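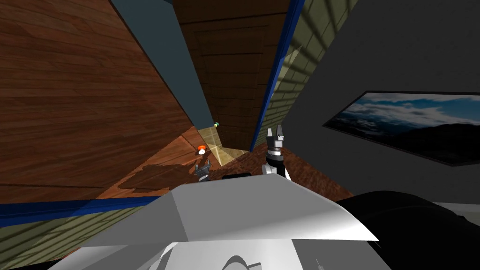
## Re: [Herncombe old houses] Two colors in a narrow hall, where does the line go?

Elba Henríquez wrote:

> Our hall is long and dark and I want to paint it in two colors, the stronger one on the lower part. My neighbor says the line should be at one third of the height. The man in the Nudell store says always at the height of a chair back. We also have a staircase that starts halfway, so I don't know what to do with the line when it arrives there. And do I paint the door frames with the wall or with the doors? I have already bought the blue, two cans, so please don't tell me to choose another color.

Dear Elba, dear all,

I painted our hall last May and made most of the mistakes, so I can answer from experience.

First the height. In my house it is 94 cm from the floor, and I came to this number by a simple way. I put a strip of masking tape on the wall at one height, lived with it for 8 days, then moved it. One third of the wall looked too low to me, like a very big baseboard. The exact middle was worse. But my ceilings are high and yours are maybe not, so please try with tape before you trust me or the man at Nudell.

The line must also agree with something which is already there. In our hall it meets the top of the radiator cover. If it passes two fingers above a window sill, you will see it every day and be angry.

For the stairs, the line should follow the slope. Measure straight up from the front edge of each step, make a pencil mark, and join the marks with a long ruler. At the bottom, where the flat line meets the sloping one, let them meet in a clean angle. I tried to make a soft curve there and it looks like a banana – my wife agrees.

Door frames: I would paint them with the doors if the doors are painted, and with the wall if the doors are bare wood. Against brown wood a strong blue frame can be very nice, but do one door first. If you have tiles on one side, hold the paint card against the tiles in the evening also, with the lamps on. Olive and blue changed a lot in our lamp light.

About which color goes below, I have a different opinion from most people here. Everybody says dark below, light above. Zapata wrote on this list in winter that he did the opposite in his kitchen, and I find he is right for rooms where the lower part gets good light. 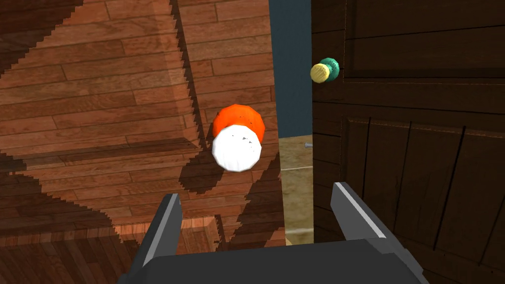
*Orange above, white below.*

With a warm color on top the ceiling feels closer, and in a high room this is welcome. In a low one I would not do it.

One practical thing about the tape. Take it off while the paint is still a little soft, pulling back at an angle, slowly. I waited until the next morning and then spent a whole afternoon with a small brush – the old lime wall came away with it in pieces.

Elba, how high is your ceiling? And is your blue matte or satin?

Greetings from Tinau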